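Ticket 889 - Stirard bimanual set, screw-sorting task
Opened by: Kanokwan Nuchit
Assigned to: Jirayu Chaiyaporn
Status: open, July 12, 2019

Summary: policy trained on the handheld demonstrations picks the screw, then stalls over the organizer. Replay loss is normal. Failure shows in 20 of 33 rollouts, all at station 4.

1. Start state
Checked first on the head view. Organizer open, lid laid back toward the far side, compartments empty, two screws on the white sheet on the operator's side of the box. Matches the task card.
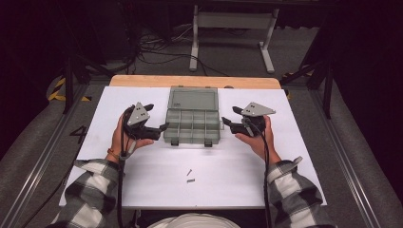
2. Wrist view
Rungnapa suspected the tinted plastic. Dividers overlap from a low approach and the walls stack into darker bands, so cell edges are hard to separate. Foam on the finger pads is frayed as well. Swapped pads on the spare pair and reran: no change in stall rate.

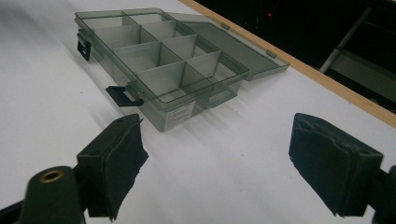

Retrained with wrist crops only, then head crops only. Head-only stalls less but drops screws in the wrong cell. Wrist-only stalls every time. Kept both streams for the next run.

3. Lid state
Segmentation script from February labels the box open or closed by outline area. With a clear lid the grid still reads through when shut, and some closed-lid clips went into training as open. Fongchan is relabeling by hand, using the head view and the position of the clasps. 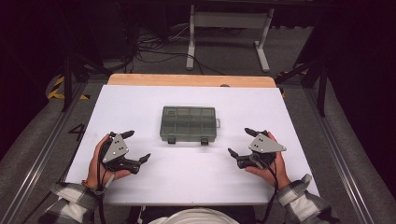
4. Next actions
Jirayu: retrain on relabeled clips, same seed.
Gudrun: confirm the Trultisent export keeps the lid flag - the last one dropped it.
Do not close until the rollouts at station 4 are repeated.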